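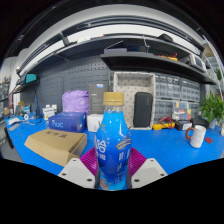 Fig. 6. Bottle held upright between the two ribbed pads.

Mesto Hand Gripper > Build Guide > Section 4: Pads and First Grip

Overview | Parts | Fingers | Pads | Troubleshooting

4. Fitting the pads and trying a first grip

By now you have two bare fingers on a carriage that slides freely, and this is the section where the thing finally starts grabbing stuff! Clear a bit of bench, find a drink bottle, and set aside an evening. I've built this at home and again in the shared shop at Horholm, and the pads are still my favorite part.

You will need: both printed fingers, both ribbed pads, the bag of finger screws, a small hex driver, and one plastic bottle with its cap on.

4.1 Fit the pads

1. Open the gripper all the way and lock the trigger.
2. Look at the back of each pad. The one marked L goes on the left finger as you hold the handle toward you.
3. Push the pad's tabs into the slots on the inner face of the finger. They're snug. Work one end in, then the other.
4. Put in the finger screws, but leave every one of them a half turn loose.
5. Close the gripper slowly until the pads touch, and slide each pad up or down until the ribs line up.
6. Tighten the screws a little at a time, going corner to corner.

Note: Any color of pad is fine. We print ours in magenta on pale fingers, so it's easy to see the edge of the pad when you're judging where a grip will land.

CAUTION: Stop turning as soon as a screw feels firm. The holes are plain plastic and they strip fast. Mine did, on the very first finger.

4.2 Try the grip

1. Stand the bottle on the bench. A waisted shape like the one in Fig. 6 is great practice, with curves for the pads to settle against.
2. Bring the gripper in level, with one finger on each side.
3. Unlock the trigger and squeeze until both pads press on the sides.
4. Lift the bottle just clear of the bench and hold it there for a slow count of 24.
5. Set it down and open up. If it slid, go back to step 5 of 4.1 and check the ribs again.
6. Repeat with something smaller. A marker works, and so does a roll of tape.

CAUTION: Keep the cap screwed on tight, and don't practice over anything electrical. Move meters, boards and power supplies down the bench first.

Note: The fingers lean in toward the object under load. A little of that is normal, and I love how they seem to wrap themselves around a bottle! If one leans much more than the other, the pivot on that side needs snugging up (see 3.5).

4.3 Wear

Ching-wen Sin has kept a tally on the Horholm gripper, and her first set of pads reached 1,664 grips before the ribs went shiny. Her Pilidia-filament set gave up at 453, so stick with the softer Mak filament if you can get it. Check yours every 600 grips and swap both pads together.

Next: Section 5, Mounting the camera

Mesto build guide, revised Sun 7 January | Contact | Back to top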